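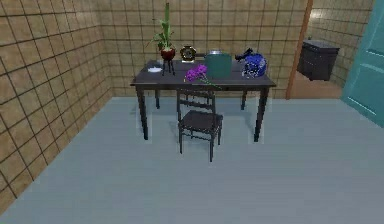
Rendering: dark wooden table and ladder-back chair.

SORENSEN (September) - Jolico said Wednesday it has started leasing at Wornent Yard, a rental apartment community on the site of the former Zullitex mill in Sorensen. The first two buildings are due to open to residents next spring, with the remaining buildings to follow in stages.

The finished community will have 219 apartments in five buildings, three of them new and two converted from the mill's weaving and dye houses. Units range from studios to three-bedroom apartments. Monthly rents start at $1,390 for a studio, including water, trash pickup and one bicycle storage space. Heat and electricity are metered separately and billed to the tenant.

Zullitex stopped production at the mill six years ago and moved its remaining office staff out the following year. Jolico bought the property from the textile company after the city approved a change in zoning from industrial to mixed residential use. The purchase price was not disclosed.

The site covers roughly 11 acres between Canal Street and the rail line. Cleanup of the former dye house and the ground under the loading area was completed before construction began. The boiler house chimney has been repaired and will stay in place. The boiler house itself is not part of the current phase, and Jolico has not decided on a use for it.

"People in Sorensen have told us for years that they want to rent close to downtown and can't find anything," Jolico said in a statement. "We kept the two mill buildings that could be saved and built the others to the same height, so the street looks much as it did."

Sixteen of the apartments will be set aside for households that meet city income limits. Applications for those units are handled by the city housing office on separate forms, and the leasing office cannot accept them. The city will announce the filing period later this fall.

Apartments in the converted buildings have the original window openings with new double-pane glass, and ceilings of up to 14 feet. Those in the new buildings have lower ceilings, but most have a balcony or a ground-floor patio. All units come with a refrigerator, range, dishwasher and washer-dryer hookups. They are rented unfurnished.

Parking is in a surface lot on the rail side of the property and costs extra. A footpath open to the public will run from Canal Street to the bus stop on Mill Road. Work on the path begins once the heavy equipment is off the site - the contractor expects that to be early in the new year.

Ground-floor space in the Canal Street building has been reserved for shops. One lease has been signed, for a dry cleaner, and talks are under way on the rest.

Standard leases run 12 months. Cats and small dogs are allowed with a deposit. The leasing office is in the former gatehouse on Canal Street and is open Monday through Saturday from 10 a.m. to 6 p.m. Floor plans are available at the office.

About Jolico
Jolico develops and manages rental housing in small and midsize cities. The company manages all of its own properties and is privately held.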